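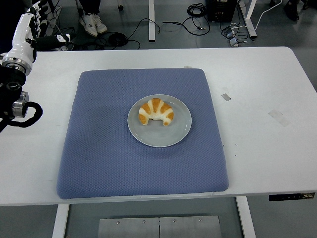 3 min read

Breakfast on the quilted mat: hand comparison, June

Welcome back to our bench gallery! For anyone who has wandered in from the Sterora newsletter, we are a small group that spends most of its time trying out robot hands and writing down how they behave, and this page is where the pictures go once the spreadsheets are done. This month we put two hands through the same set of table tasks, the fingered Altent and the plain two-jaw Nultano, on the same arm and with the same controller settings wherever the two would allow it (they would not always allow it, and I'll get to that).

The croissant on its plate is one of the setups for the fingered hand, with the white hand up at the left of the table and the plate on the blue-gray mat. I have a soft spot for this task. A croissant is a lovely awkward thing to pick up, curved and banded all the way around, and every hand we try has its own opinion about where to take hold of it. We turn it so that both tips point toward the front of the table, and the lower half of the plate stays clear so there is somewhere to set it down again.

The mat gets more mail than any robot we have ever shown, so a word about it. We tried the tasks on the bare tabletop first, and the plate skated away whenever a fingertip brushed the rim. Selvaraj Weerasinghe suggested something quilted, and the plate has been much better behaved on it. The price is that the cushioning gives a little under load, and we had to teach the approach heights all over again, for both hands, over one very long afternoon with too much tea.

A few notes to go with the gallery, for those of you setting up something similar at home or in the lab:

Runs. Each hand did 25 tries per object, and there were 3 objects in the set. We start over from the first try if anyone bumps the mat, and yes, that has happened more than once.

Speed. The Nultano closes sooner and is easier to tune. If all you ever lift is boxes, I would buy it and be happy. With pastry it tends to pinch, and you have to be very patient with the force limit.

Fingers. The Altent wants more fuss at the beginning. We logged 900 grasps in practice before the comparison and threw out the first 225 while we were still learning the thumb, leaving 675 that we trust. Once it is dialed in, it is a real pleasure to watch, and I say that as somebody who came in rooting for the simple jaws.

Controller. Both ran from the Pramanik box. It did not care for the finger timing at its default rate, and if your motions look jerky, look there before you start blaming the hand (I blamed the hand for most of a week).

The same tasks come around again next month with softer fingertip pads on the Altent. If you have a favorite breakfast item you would like to see on the plate, do write in. Bagels have been requested twice already, and I have been promised a jam doughnut, which I plan to leave to Selvaraj.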